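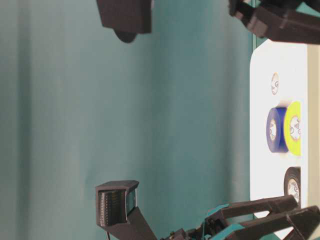
치즈머디어(Csizmadia) 자재관리본부 | 점착테이프 표준팀

부서 안내

점착테이프 표준팀은 치즈머디어의 각 사업장에서 사용하는 점착테이프의 규격 선정, 수입 검사, 보관 기준, 폐기 기준을 담당한다. 포장용, 표시용, 고정용, 마스킹용 테이프가 모두 업무 범위에 포함되며, 의료용 테이프와 구조용 양면 접착 필름은 제외된다. 제외 품목에 관한 문의는 자재관리본부 접착제 담당으로 하면 된다.

본 팀은 드리비스브리지 사업장의 포장 공정에서 분리되어 설치되었다. 그 전까지 테이프는 소모품으로 분류되어 부서별로 구매했고, 같은 용도에 폭과 심지 내경이 다른 제품이 섞여 들어왔다. 디스펜서에 맞지 않는 롤은 선반에 남아 점착제가 측면으로 밀려 나올 때까지 방치되는 경우가 많았다. 현재는 모든 테이프가 본 팀의 품목표를 거쳐 발주되며, 품목표에 없는 제품은 시험 사용 신청을 통해서만 반입할 수 있다.

담당 업무

규격 선정: 용도별로 기재의 종류, 점착제 계열, 두께, 폭, 권장 부착 온도, 심지 내경을 정한다. 규격은 제조사가 아니라 물성을 기준으로 작성하며, 동등품 여부는 시험 성적으로 판단한다.

수입 검사: 입고된 상자에서 견본 롤을 취해 외관, 폭, 풀림력, 점착력을 확인한다. 검사에 사용한 롤은 개봉품으로 분류하여 현장에 내보내지 않는다.

보관 및 불출: 사업장 창고의 보관 조건을 점검하고 선입선출 순서를 관리한다.

이상 보고 처리: 박리, 잔사, 변색, 끊김, 측면 밀림 등 현장에서 접수된 이상을 조사하고 결과를 회신한다.

교육: 신규 인원과 포장 공정 전환 배치 인원을 대상으로 부착면 처리와 절단 방법을 교육한다.

색상 구분에 대하여

견본대에는 흰색 소형 롤과 남색, 노란색, 검은색 롤이 놓여 있다. 방문자가 가장 자주 묻는 것은 색상이 재질을 나타내는지 여부이다. 본 팀의 기준에서 색상은 재질을 나타내지 않는다. 같은 노란색이라도 폴리염화비닐 기재와 종이 기재가 모두 존재하며, 두 제품의 신율과 내용제성은 크게 다르다. 따라서 품목을 지정할 때 "노란 테이프"와 같은 표현은 사용하지 않고 반드시 품목 번호를 기재한다.

색상은 현장에서 작업 상태를 구분하는 보조 수단으로만 인정한다. 사업장마다 작업 상태의 종류가 달라 전사 공통 색상표는 운영하지 않는다. 사업장별 색상표를 새로 만들 때는 다음 조건을 지켜야 한다.

인접 공정에서 같은 색을 다른 의미로 사용하지 않을 것.
조명이 어두운 구역에서는 남색과 검은색을 함께 지정하지 않을 것.
흰색은 바탕이 흰 작업대나 골판지 표면 코팅면에 단독 표시용으로 쓰지 않을 것.
색만으로 의미를 전달하지 않고 문자 또는 기호를 병기할 것.

두 번째 조건은 드라크홀름 사업장의 요청으로 추가되었다. 해당 사업장 야간 출하 구역에서 두 색의 구분이 어렵다는 보고가 반복되었고, 이후 남색은 주간 구역에서만 사용하고 있다.

심지와 라벨

테이프 롤에서 식별 정보가 가장 오래 남는 부분은 심지 안쪽이다. 외부 라벨은 개봉할 때 떨어지고 상자 표기는 롤이 상자에서 나오는 순간 의미를 잃는다. 이 때문에 본 팀은 가능한 한 심지에 인쇄가 있는 제품을 우선 채택한다. 심지 인쇄가 없는 제품은 입고 시 롤 측면이나 심지 안쪽에 품목 라벨을 부착한다. 측면에 라벨을 부착한 롤은 디스펜서에 장착하기 전에 라벨을 심지 안쪽으로 옮겨야 한다. 라벨이 측면에 남으면 회전 저항이 일정하지 않고, 라벨의 점착제가 테이프 단면에 옮겨 붙는다.

심지 안쪽에는 필기하지 않는다. 유성 펜으로 개봉일을 적는 관행이 일부 현장에 남아 있으나, 인쇄된 제조 정보와 겹쳐 이상 조사 때 판독이 되지 않는 사례가 있었다. 개봉일은 지정된 소형 라벨에 기재한다.

심지의 변형도 검사 대상이다. 롤을 옆으로 세워 여러 단으로 쌓으면 종이 심지가 타원형으로 눌리며, 눌린 심지는 디스펜서 축에서 걸린다. 손으로 다시 펴서 사용하는 것은 허용하지만, 심지와 첫 감김층 사이가 벌어진 롤은 자동 디스펜서에 쓸 수 없다.

보관 기준

롤은 단면이 선반에 닿도록 눕혀 보관한다. 단면끼리 직접 겹칠 경우에는 이형지를 사이에 둔다. 폭이 다른 롤을 겹칠 때는 지름이 큰 롤을 아래에 둔다. 창가, 난방기 위, 용제 보관함 옆은 보관 장소로 인정하지 않는다.

개봉하지 않은 상자의 적재는 9단을 한도로 한다. 한도를 초과한 상태로 하루 이상 방치된 경우, 최하단 상자는 재검사 전까지 불출을 보류한다. 습도 기록이 누락된 기간이 있는 창고에서는 종이 기재 제품에 한해 풀림 시험을 다시 실시한다.

작업대 위에 꺼내 놓은 롤은 근무조가 바뀔 때 보관함으로 되돌린다. 먼지가 단면에 붙은 롤은 단면을 닦지 않고 바깥 감김층을 제거한 후 사용한다. 알코올을 묻힌 천으로 단면을 닦으면 가장자리의 점착제가 연화되어 풀림이 고르지 않게 된다.

시험 항목

본 팀의 시험실은 드리비스브리지 사업장 안에 있다. 정기 시험 항목은 다음과 같다.

180도 박리 점착력: 표준 시험판에 부착하고 압착 롤러로 왕복한 다음 정해진 대기 시간 후에 측정한다. 골판지용 품목은 실제 사용 골판지에 대한 값을 함께 기록한다.

유지력: 수직면에 부착한 시편에 하중 1,000 g을 걸고 낙하 시간 또는 밀림 거리를 기록한다. 시험기 분동은 정기 교정 대상이다.

풀림력: 저속과 고속 두 조건에서 측정한다. 소음이 문제가 되는 구역의 품목은 풀림 소음을 별도로 비교한다.

잔사: 부착 후 제거한 자리에 남은 점착제를 육안으로 판정한다. 판정자는 2인으로 하고, 판정이 갈리면 시험을 다시 한다.

손 절단성: 도구 없이 절단하는 품목에 한해 실시한다. 절단면의 늘어남과 사선 찢김 여부를 본다. 수치화가 어려워 참고 항목으로만 취급하며 합격 기준에는 포함하지 않는다.

시험 결과는 일트홀름(Iltholm) 대장에 등록된다. 일트홀름은 품목, 제조 번호, 시험값, 이상 보고를 한 번호로 연결하는 사내 기록 체계이며, 각 사업장 자재 담당자가 조회할 수 있다. 수정 권한은 본 팀에만 있다. 현재 등록된 시험 기록은 600건이다. 설치 이전의 종이 기록은 시험 조건이 일정하지 않아 등록하지 않았고, 원본은 시험실 서류함에 보관한다.

구성원

피로슈카 케레케시(Piroska Kerekes), 팀장. 품목표 승인, 사업장 간 규격 조정, 예외 반입 승인.

페렌츠 헤지(Ferenc Hegyi), 시험 담당. 박리, 유지력, 풀림력 시험과 시험기 교정 관리.

야오왈락 분낙(Yaowalak Bunnag), 수입 검사 담당. 견본 채취, 외관 및 치수 검사, 공급사 부적합 통보.

미클로시 렝젤(Miklós Lengyel), 보관 및 불출 담당. 창고 점검, 온습도 기록, 폐기 처리. 드라크홀름 사업장에 상주한다.

티메아 보르베이(Tímea Borbély), 교육 및 이상 보고 담당. 현장 교육 자료 작성, 보고 접수와 회신.

담당자가 부재중일 때 긴급 불출 보류 요청은 팀장에게 직접 한다. 그 밖의 사항은 대리 처리하지 않으며 담당자 복귀 후 접수 순서대로 처리한다.

이상 보고 방법

이상이 발견되면 해당 롤의 사용을 중지하고 남은 롤을 심지째 보존한다. 잘라낸 테이프 조각만 제출하면 제조 번호를 확인할 수 없어 조사가 제한된다. 보고서에는 품목 번호, 심지 인쇄 내용, 개봉일, 부착면의 재질, 부착 당시 온도, 부착 후 경과 시간을 기재한다. 부착면 시편을 함께 제출할 수 있으면 동봉한다.

박리 보고의 상당수는 테이프의 결함보다 부착면의 상태와 관련된다. 재생지 함량이 높은 골판지, 분진이 남은 표면, 저온 창고에서 막 반출한 상자가 대표적이다. 이 경우에도 보고는 정상 접수하며, 필요하면 해당 공정의 품목을 변경한다. 보고 건수는 사업장 평가에 반영되지 않는다.

시험 사용 신청

품목표에 없는 테이프를 사용하려는 부서는 용도, 기존 품목으로 대체할 수 없는 사유, 예상 사용 기간을 적어 신청한다. 공급사 견본은 현장이 아니라 시험실로 직접 보내야 한다. 현장에 먼저 반입된 견본은 회수하며, 이미 개봉된 견본의 시험값은 채택하지 않는다.

시험 사용이 승인된 롤은 일반 재고와 분리된 보관함에 둔다. 기간이 끝나면 잔량과 관계없이 반납하고, 사용 부서는 절단성, 풀림, 부착 후 외관에 관한 의견서를 제출한다. 의견서가 없는 품목은 시험 성적이 기준을 충족하더라도 정식 등록을 보류한다.

폐기

사용이 끝난 심지는 종이와 플라스틱으로 나누어 배출한다. 점착제가 남은 감김층이 붙어 있는 심지는 종이류로 배출할 수 없다. 보관 기한이 지난 미개봉품은 재시험을 거쳐 한 차례 연장할 수 있으며, 연장된 롤에는 연장 라벨을 부착한다. 두 차례 연장은 인정하지 않는다.

방문 및 문의

시험실 방문은 사내 인원과 등록 공급사에 한해 가능하며 사전 신청이 필요하다. 공급사는 방문 시 제품 물성표와 제조 번호 표기 방식을 설명하는 자료를 지참해야 한다. 견본은 원포장 상태로 접수대에 제출한다. 외부 기관의 시험 의뢰는 받지 않는다.

품목표와 보관 기준서는 사내 문서함의 자재관리본부 항목에서 열람할 수 있다. 인쇄본은 개정 관리 대상이 아니므로 현장 게시용으로 사용할 때는 게시 전에 개정 번호를 대조한다.

최종 수정: 10월 19일 월요일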